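Unit 3. Sorting and Folding Knit Sportswear

Scope

These notes cover long-sleeved tops in synthetic knit, made from panels of more than one color. Woven shirts are treated in Unit 2 and are not repeated. The terms used are those of the Hollach glossary handed out at the start of the course.

Panel, seam, hem

A panel is one cut piece of cloth. A seam joins two panels. A hem is an edge turned back and stitched down. On a folded garment all three can show as a line, and students regularly mistake one for another. A color change usually marks a seam, but a seam may also run between two panels of the same color, so color alone is a weak guide. Check with the fingertips: a hem is two or more layers thick on one side of the stitching.

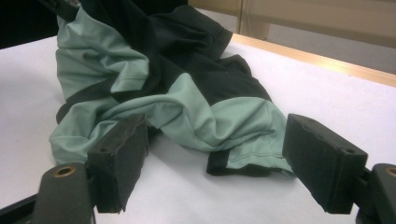

Asska Stetsiuk
Course instructor, Garment Care and Handling

The mint green and black top lies in the state we call unsorted. Panels twist over one another, and what looks like a sleeve crosses the body. One cuff lies flat at the lower right and is the best starting point. It has a narrow black band at the end and a line of stitching across the green.

Opening procedure

Take the flat cuff and follow the sleeve toward the shoulder without pulling. Free the sleeve from the body and lay it outward. Locate the second cuff the same way. Find the bottom hem last. Then turn the garment face down and smooth from the center to the sides with an open hand. Smooth synthetics slide on a hard tabletop, so hold one shoulder while working on the other.

Folding

Fold each side to the center line and lay the sleeve straight down along the fold. Fold the bottom hem up to the collar in 2 steps. Press lightly. The finished width on the Flanov board is 20 cm, measured at the shoulder end.

Common faults

Sleeve left twisted inside the fold. Cuff projecting past the bottom edge. Side seam rolled to the front, usually from smoothing in one direction only.

For the June practical, bring one top with contrasting panels and one in a single color. Both are to be opened and folded by the procedure given.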